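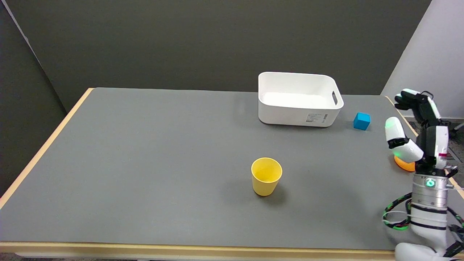

Jernthorpe Bench Table, Gray Top with Light Wood Edge

Part of the Erkus range of work and activity tables
Supplied flat, legs and hardware in the same carton
Made to order at our Curnville workshop

Overview

The Jernthorpe is a rectangular table for sorting, packing, craft work and general bench use. The top is flat and gray on its full working area, with a light wooden trim on the edge. The gray was chosen as a mid tone, so that white, yellow, blue and orange items all stand out on it. The finish is matte and low in glare under ceiling lights.

The table has no drawers, shelf or raised back rail. Bins and trays can be slid to the rear of the top and lifted off from either side. Against a wall, leave a small gap at the back for cords.

Top

The surface is sealed at the factory and needs no oil or wax. It resists water, dish soap, pencil, washable marker and most white glues. It does not resist acetone, paint stripper or oven cleaner. Permanent marker may leave a shadow after cleaning.

Do not cut directly on the top. Use a mat for knives and rotary cutters. Hot pans and glue guns need a trivet or rest.

Edge trim

The trim is glued and pinned, then sanded flush with the gray surface. Corners are eased by hand and may differ slightly from one table to the next. Color and grain vary between batches. If you are ordering several tables to stand side by side, order them together and write "match trim" in the notes field at checkout.

The trim is finished with a clear coat. Clamps can be used on it with pads. Bare metal jaws will dent it.

Frame and legs

Four legs bolt to a steel frame under the top. Each leg ends in a screw-adjustable foot with a non-marking pad. Turn the foot clockwise, viewed from below, to shorten the leg. Adjustment is for leveling only and should not be used to raise the table.

Locking casters are available as a separate part (see Options). Casters change the working height, so fit all four or none.

Specifications

Shape: rectangular
Top color: gray
Edge: light wood, clear coated
Rated load, evenly spread: 200 lb
Packed weight: 97 lb
Cartons: 1
People needed for assembly: 2
Tools needed: hex key (included), Phillips screwdriver (not included)
Warranty on frame: 5 years
Warranty on top and trim: 2 years
Use: indoor only

The rated load applies to a level table on its standard feet. Do not sit or stand on the top.

Use with bins and small parts

The table is sold bare. White plastic bins with cutout handles, plastic cups, blocks and balls are stocked by most school and storage suppliers, and none of them need a special fitting. Round items will roll if the table is out of level. Check with a spirit level along the long side and then the short side, and adjust the feet before use.

For sorting work, the usual layout is a bin at the back and loose items in front of it, with the front edge kept clear for the forearms. Lift full bins when moving them. Grit trapped under a dragged bin will scratch the surface.

Assembly

1. Open the carton on a clean, soft floor covering and remove the legs and hardware bag.
2. Lay the top face down on the packing foam.
3. Fit the legs to the corner plates. Start every bolt by hand before tightening any of them.
4. Tighten in a diagonal order.
5. With one person at each end, turn the table over and set it on all four feet at once.
6. Level the table. Recheck the bolts after two weeks of use.

Care

Wipe with a damp cloth and mild soap, then dry. Dust and grit should be brushed off before wiping. Do not let water stand along the joint between the top and the trim. Small nicks in the trim can be sanded with fine paper and touched up with any clear water-based varnish.

Options

Locking caster set, four pieces
Spare adjustable feet, four pieces
Orlandini clip-on cord tray, fits the rear frame rail
Replacement hardware bag

The Orlandini tray cannot be fitted together with a center leg brace from the older Erkus tables. The two parts use the same holes.

Ordering and delivery

Tables are built after the order is confirmed. The workshop closes for stocktaking in December and orders placed in that month ship after it reopens. Current prices are held until 31st July.

Delivery is to the curb or loading dock. Inspect the carton corners before signing. Damage to the wood trim must be reported within five days, with the carton kept for inspection. Unassembled tables may be returned in their original packing. Assembled tables can be returned only for a fault covered by the warranty.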